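2.3 Planificación de la compra antes del montaje

Esta sección se aplica a los puestos de mesa Sernus con uno o dos brazos. Complete los pasos antes de enviar el pedido a Sastley; los cambios posteriores a la confirmación se facturan aparte.

1. Decida cuántos brazos necesita. Un segundo brazo requiere su propia alimentación, su propio cableado y espacio libre alrededor de la base.

2. Mida la mesa con todo lo que vaya a quedarse en ella. El teclado, los papeles y los soportes verticales restan superficie útil.

3. Reserve 100 mm libres a cada lado de la base para el paso de cables.

4. Elija el tapete. Los acabados brillantes son fáciles de limpiar, pero devuelven reflejos a la cámara – pida una muestra antes de comprar el rollo completo.

5. Prepare un juego de piezas de ensayo de tamaños distintos. No hace falta comprarlas: sirven recortes de espuma y objetos pequeños y planos.
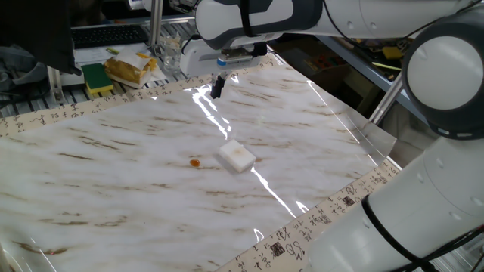 Figura 4. Puesto de dos brazos con bloque de espuma y pieza redonda pequeña sobre tapete brillante.

6. Rellene la hoja de presupuesto con estas partidas:

Brazo Sernus, por unidad: 3000 euros
Pinza Dundis con soporte: 1857 euros
Estructura de aluminio y tapete: 500 euros
Juego de cables de repuesto: 100 euros

Nota: los precios no incluyen transporte ni impuestos. La pinza se pide por separado para cada brazo.

7. Envíe la hoja al distribuidor Dankwa junto con un croquis acotado de la mesa. Los pedidos recibidos antes del miércoles entran en la revisión de esa misma semana.

PRECAUCIÓN: no apoye vasos con líquido dentro del alcance de los brazos. La garantía no cubre daños por derrames.

PRECAUCIÓN: deje holgura en los cables de la muñeca. Un cable tenso puede soltarse al girar la articulación.

Si el puesto va a ampliarse más adelante, pida desde el principio la estructura larga. La corta no admite prolongación. Para las medidas de anclaje, consulte la sección 2.4.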